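### 3.2 Packaging kept in the home

We asked the households to keep every empty package until the end of October. The final list had 1296 items, which Javiera Acuña and Yannick Arnaud sorted into 13 groups. Boxes stayed in the home for longer than bags, also when they were already worn at the corners (Figure 4). 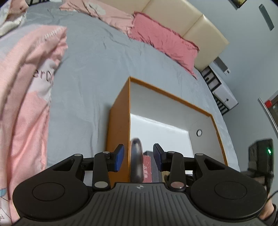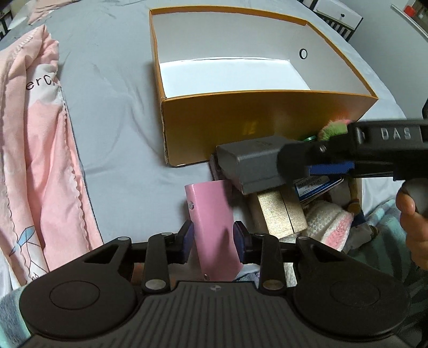
**Figure 4.** Boxes recorded in the study: a small red box (first) and a large open box with golden-orange edges (second).

In the Makari district, more than 2 thirds of the boxes got a second use, most often for storing clothes. For bags this share was much lower.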